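Software Engineer, Bimanual Control and Planning
Trellent - Manipulation Software Group
Full time, on site with some remote days
Posted 16 September 2022

We are looking for someone to join the small group at Trellent that writes the software between "the robot should do this" and "the motors are turning." If you like the place where planning, perception and plain old timing bugs all meet, we think you'd enjoy it here, and we'd very much like to hear from you.

Some background first. Trellent builds software for two-armed robots that handle ordinary objects. We don't build the arms and we don't build the hands. What we do build is Mirken, our planning and control stack, along with the tools people use to record, replay and pick apart what a robot did on a given run. There are 15 of us altogether, and the group you'd be joining is five people, led by Nadhirah Lau. Nadhirah came to us from the perception side and still reviews most of the calibration code herself, so you can expect kind, thorough and occasionally very long comments on your pull requests.

Most of our current work is on tasks where the two hands have different jobs at the same time. One holds something up, or out of the way, while the other reaches in, steadies a thing or guides it. Our planner was first written for one arm and grew a second one later, and you can still tell if you read the older modules. We are replacing those piece by piece, and a good part of this job is deciding which piece comes next. 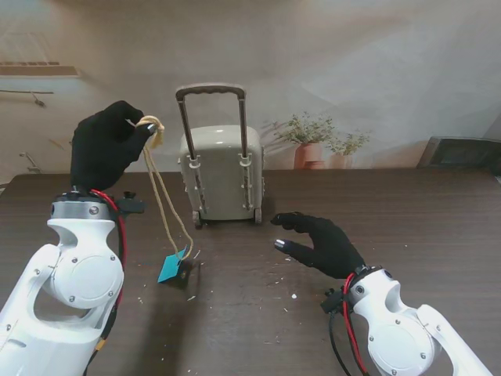
Soft and stringy things are the hardest for us. A rigid part stays where the model says it is, but a cord or a strap has its own ideas, and a planner that treats it as a line between two points will be wrong a good deal of the time. We've had decent results with a simple strand model that gets corrected from the cameras as the arm moves, and we would love to have someone who can tell us where that approach runs out and what to try after it. If you've worked on deformable objects before, wonderful. If you haven't but the problem has been nagging at you since you started reading this paragraph, that counts for a lot too.

What you'd be working on

The motion planner in Mirken, mainly the part that keeps two arms from asking for the same bit of space. It's C++ with Python bindings, and the bindings could use some love.

The control loop, which runs at 1000 Hz on the arm side and takes new targets from the planner at a much slower rate. Smoothing between the two is a lively topic in our group and you'd be welcome to pick a side.

Terov, our log viewer. It lines up joint states, camera images and planner decisions on one timeline. Everyone in the company uses it every day and everyone has a complaint about it, and we'd be glad if you fixed a few of them.

Our regression suite, which has 3318 recorded episodes in it at the moment. A full replay takes most of a night. We'd like it to fit into a lunch break, and we haven't worked out how.

Who we're hoping to meet

You write solid C++ and you're comfortable in Python. You've worked with real robot hardware for long enough to distrust a clean simulation result, and you know your way around kinematics and coordinate transforms (or can find your way back to them with a bit of reading). You can explain a failure to somebody who wasn't in the room. Experience with trajectory optimization, tactile sensing or real-time Linux would help, but please don't hold back if one or all of those are missing. We care a good deal more about how you track down a problem, and a degree isn't required.

How we work

The day begins with a short standup, and then people mostly get on with things. Engineers spend time at the robots as well as at their desks - we've found that software written by people who watch it run tends to need less fixing. There's a shared lunch, a sensible vacation policy that people do use, and a yearly learning budget for courses or conferences. On-call duty doesn't exist here.

How to apply

Send a resume and a short note to Kurniawati Oei, who looks after hiring and will answer you personally. In the note, please tell us about one bug that took you far too long to find. Up to 200 words is plenty, though we've happily read longer ones. Code samples are welcome but optional.

After that there's a phone call with Kurniawati, a technical conversation with two engineers, and an afternoon at our office, where you'd dig through a recorded run in Terov together with Nadhirah. We pay for your travel. We'd like the new person to start by December, but if you need longer to wrap things up where you are, say so in your note and we'll talk it over.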